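Stop buying arms first

Monday, gone eleven, tea cold. Writing this before I lose the thread.

Every few weeks someone turns up at the Wellholm workshop with a robot arm still in its box and no idea what it's for. Nice arm. Five joints, six joints, whatever. Then it sits on the shelf by the laser cutter. I've done it myself – 412 quid, and the thing has spent more time holding up a roll of solder than moving anything.

My view, and I'll be told I'm wrong: build the hand first. Only the hand. Put a handle on it, hold it yourself, and go and pick things up round the house for a fortnight. Your own arm is free and already calibrated.

Faith Muriithi argues the opposite and she's a better engineer than me. She says a hand-held gripper lets you cheat. Your wrist fixes the bad angle, you don't notice, then you bolt it on to a motor and it can't do half of what you thought. Fair. Very fair. But I'd still rather learn what fingers need on a Sunday than spend that Sunday on a cable fault in joint three.

And test it on cloth. Blocks and mugs tell you almost nothing, a mug wants to be picked up. Cloth doesn't care. Slippery stuff is worst, and a thick fold next to a thin one will find every bit of slop in your pins. 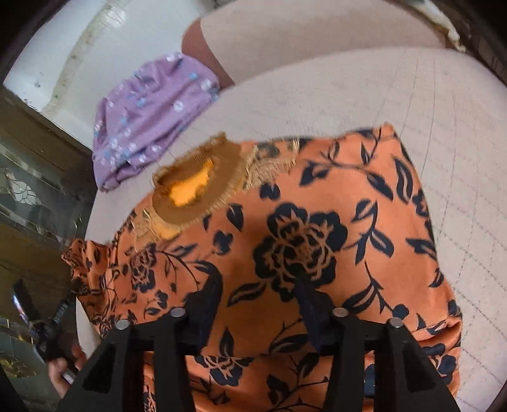

We're on version 14 of the fingers now, if you count the ones that snapped. Rotwood wanted them stiffer, Rashidi wanted them softer, I wanted to go home. Cutting holes in them was the best arguement we had, becuase it was cheap to try and you can feel the difference straight away in your palm. No sensor for that yet, not on our money.

The people over at Bristia spent 3300 on a complete kit last year. Lovely kit. Ask them what it folds.

Arm later. Maybe by October, if Faith lets me near the budget.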